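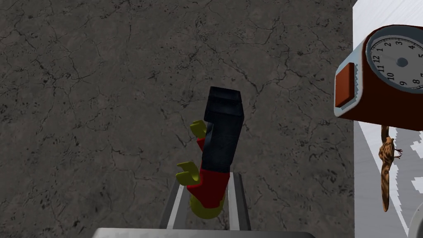 A doll is a doll whatever the box says, ran one letter printed in the Sondcombe Toy Review, and anyone who calls it a figure is trying to get it past his father. The magazine did not reply. Most reference works still treat the two separately.

A toy figure is a small likeness of a person, animal or imaginary being, made to be played with and usually too small to be dressed. The line between toy figures, dolls, models and ornaments is drawn differently by makers, collectors and customs offices, with the last group having the strongest opinions.

Materials

Small human figures have been made of clay, bone, wood and metal since ancient times. Many of those found in graves are described as toys when they turn up beside a child and as ritual objects when they turn up beside an adult. The method has its critics.

Flat tin figures were common in German-speaking Europe by the late 18th century. They were cast in slate molds and sold by weight. Fully rounded lead figures followed, and hollow casting later made these lighter and cheaper. Lead is soft and melts easily, and it is poisonous, a fact that took some time to affect sales. Plastic had largely replaced it in toys by the late 1960s.

Scale

Figures meant for use together are normally made to a common scale, given either as a ratio or as a height in millimeters. Makers do not agree on where the height is measured. Some stop at the eyes, on the grounds that hats vary. A figure sold as 30 mm may therefore look down on another figure sold as 30 mm, and long letters have been written about it.

Joints and posture

Early figures were cast in one piece and held a single pose for life. Soldiers were usually marching, aiming or, in the cheaper sets, standing about. Jointed figures allow more range but wear out at the hips, and a worn figure will sit down slowly during a battle. Hands are either molded open, which looks natural and holds nothing, or shaped as clips, which looks odd and holds almost anything of the right thickness.

The Sarlow figures

The Sarlow works at Pulis made painted wooden townspeople on turned bases. Its best-known set, the Market, was issued in a run of 500 and included a baker, two geese and a magistrate. The magistrate was unpopular with children and is now the piece most often found in good condition. Box 478 is of special interest to collectors, as it was packed with three magistrates and no baker. The works blamed the packing room – the packing room blamed the catalog.

The firm of Grímsdóttir later bought the patterns and reissued the set in plastic, without the geese. Early reissues have a pale seam down the nose. Later ones have it down the back of the head, where it was felt to matter less.

Loss

Loose accessories such as swords, hats and cups are the parts most often missing from old sets. Dealers price them accordingly, and a complete figure may sell for less than its own hat.

See also: Doll; Diorama; Tin soldier; Goose (toy)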